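When a Robot Starts Work at Your Job

Many grown-ups work in places where machines do part of the work. Some of these machines are simple, like a door that slides open by itself. Some are much harder to build, like a robot with two arms that can handle dishes. When a machine does a job that a person used to do, we call it automation.
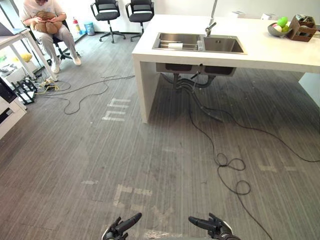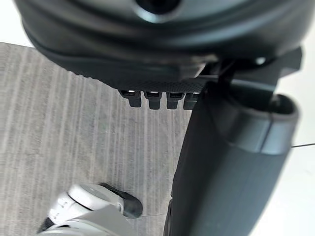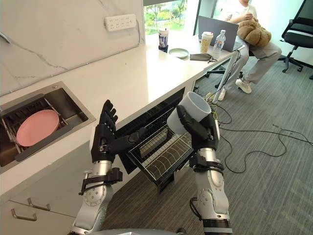 Automation does not mean that people go home and the machines take over. Most of the time it means that people's jobs change. To see how, we can look at one workplace.

The Kitchen at Plaltitz

Plaltitz is a company that cooks and serves lunch in office buildings. Its biggest kitchen is in a building called Hakside. On a busy day the kitchen washes about 3,000 plates, cups, bowls and forks. Before there were any robots, 17 people worked there. Four of them spent the whole day at the dishwashers.

Washing dishes all day is hard work. You bend down to the rack, stand up, turn, and bend down again. Your back gets tired. Your hands get sore. Steam comes out when the door opens. Many people who did this job left after a few months, and the kitchen had to train new people again and again.

So the company decided to try two robots. The robots were called Vikinanos. They were given one job, which was to move dishes between the counter and the dishwasher rack.

What Is Hard for a Robot?

You have been picking up cups since you were very small, so it seems easy. For a robot it takes many steps. First it has to find the cup. Then it has to work out which way the cup is facing. It has to close its fingers enough to hold on, but not so much that the cup breaks. Then it has to find a free place in the rack and let go at the right moment.

A plate needs a different grip from a cup. A glass is hard for a camera to see, since light goes right through it. A spoon at the bottom of a bowl of soup is harder still.

The robots at Hakside were slow at first. A person could fill a rack in the time it took a robot to put in a few cups. They also stopped a lot. If a cup was lying on its side in a way the robot did not know, the robot waited for a person to come and help.

What Changed for the People

The four people who had been washing dishes did not all do the same thing next. Two of them learned to look after the robots. In the morning they check the arms and hands and clean the cameras. During the day they help when a robot stops. They also write down what went wrong, and the people who build the robots read those notes and try to fix the problem.

One person moved to the cooking side and now makes salads. One person did not like the change and found a job in another kitchen. That happens too. A new machine can be good for a company and still be hard for someone who works there.

The rest of the kitchen had to change some habits. Cups had to be put down standing up and with space between them. People had to learn where the robot's arms could reach and stay out of that area while it was moving. Some workers said it was strange to work next to a machine that never says good morning. Others said their backs felt better.

There was also a question about pay. Looking after a robot takes training, and the workers asked to be paid more for it. They talked it over with their managers, and after some weeks they agreed on a raise.

Jobs That Stayed with People

The robots do not decide what is for lunch. They do not taste the soup, or notice that a customer looks lost, or mop up spilled milk. They do not scrub burned pots. When the building had a party in February and the kitchen had to do everything in a different order, people did the planning.

Words to Know

Automation: using machines to do work that people did before.

Gripper: the part of a robot that holds things. Some grippers have two fingers, and some look like a hand.

Sensor: a part that lets a machine measure something, such as light or how hard it is pressing.

Training: learning how to do a job.

Something to Try

Put a plastic cup on a table. Close your eyes, and ask a friend to tell you how to pick it up and set it in a bowl. Your friend may only use words, and you may only do exactly what the words say. Then trade places and try it with a spoon.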